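March 13, 2022
Dye bench, Kundville

Carried on with the madder samples from December. The wool is the Gukuvwood fleece, washed again because the first wash left it greasy at the tips. I weighed out two skeins of 100 g each after they had hung overnight. Batch numbers are 2205 for the alum skein and 3043 for the alum plus cream of tartar. Tags are knotted on with undyed cotton.

Mordant bath was 12 percent alum on the weight of the fiber. Brought it up slowly over an hour, held it an hour at 180 F, then left the skeins in until the pot was cool enough to put a hand in. Same treatment for both apart from the tartar. The thermometer on the left burner reads three degrees high against the glass one, so I used the glass one throughout. Needs a label saying so.

Madder was the Hattori chopped root, soaked since yesterday afternoon. Poured off the first soak water as Yuzuki suggested. It was a dull yellow brown and I kept it in a jar in case we want it for a tan. The second water was redder. Root went in a bag made from old curtain, tied loose. Last time I tied it tight and the middle of the root was still hard when I cut it open.

Held the dye bath at 150 F. It crept up to 165 once while I was on the phone with the supplier, for maybe ten minutes. Noting it here in case 2205 turns out browner than it should. It was nearer the burner than 3043.
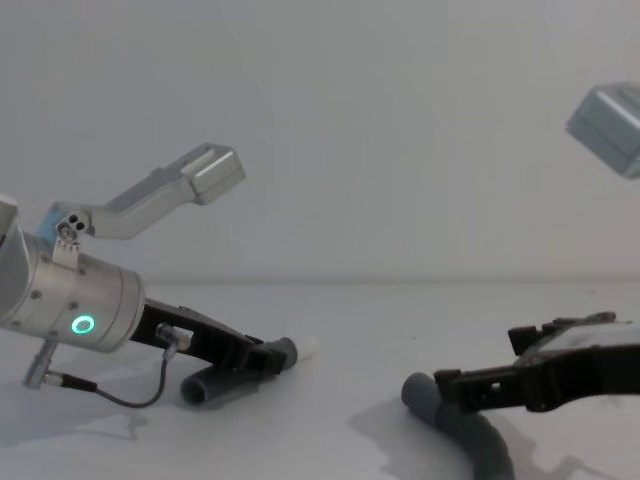 Two arms with the white tabletop between them, green ring light on the left one.

Results with the skeins still wet, so expect them to go lighter:
2205: brick red, even for most of the length, a paler stretch where the tie was. My fault, the figure eight was too tight.
3043: more orange, clearer color, no pale stretch. The wool feels a little softer but I would not swear to it.

Yuzuki Onishi looked at both and prefers 3043. I want to see them dry first. She also thinks our water is too soft for a good red and that we should add chalk to the next bath. We have half a bag of Pleler chalk under the sink. It has a lump in it the size of an egg but should be fine once sieved.

Rinsed each skein until the water ran nearly clear. 3043 took five rinses, 2205 took seven. Both are on the rack by the back door, out of the sun.

Exhaust bath is in the lidded bucket. There is still plenty of color in it. Good for a coral if someone uses it this week, otherwise it will start to smell like the last one did.

To do:
Cut a short length off each skein once dry and card it for the lightfast test in the south window, half covered with foil.
Sieve the chalk.
Order more alum, the tub is down to the last scoop or so.
Try a third skein with chalk, same fleece, same root, looser ties.
Ask Yuzuki where the long steel spoon went. I stirred with a dowel and it is now permanently pink.

Idalina Matos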